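**Sterkden Audio** – Fil d'information, 14 août 2017

1/ Le service technique de Sterkden publie ce jour les résultats de son évaluation du casque fermé Renholm 400, menée en regard du modèle Sadine, que notre maison distribue depuis février.

2/ Les deux appareils ont été écoutés sur le même amplificateur, à niveau égal, par un panel de neuf auditeurs. Aucun d'entre eux n'avait connaissance du modèle porté.

3/ Dans le grave, le Renholm se montre plus ferme. Le Sadine descend plus bas, avec un léger débordement sur les voix masculines. Six auditeurs ont préféré le premier, trois le second.

4/ Le port prolongé reste le point faible du Renholm. Après quatre heures, la pression de l'arceau a été jugée excessive par la majorité du panel. Les coussinets en velours du Sadine n'ont suscité aucune réserve.

5/ Le microphone détachable des deux modèles a été éprouvé en visioconférence. L'intelligibilité est bonne – le souffle du Sadine demeure toutefois perceptible dans les silences.
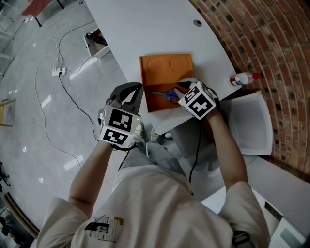 *Temps de lecture : 2 min*

6/ Le pilote Xia, requis pour le rendu multicanal, ne s'installe pas correctement sur certains postes. Le correctif 617 remédie à ce défaut. Il convient de l'appliquer avant tout appel à l'assistance.

7/ La garantie est identique pour les deux références. Les câbles et coussinets en sont exclus.

8/ Le rapport complet, établi sous la responsabilité de Syahrul Nair, est transmis sur simple demande aux revendeurs agréés. Les mesures de distorsion y figurent en annexe.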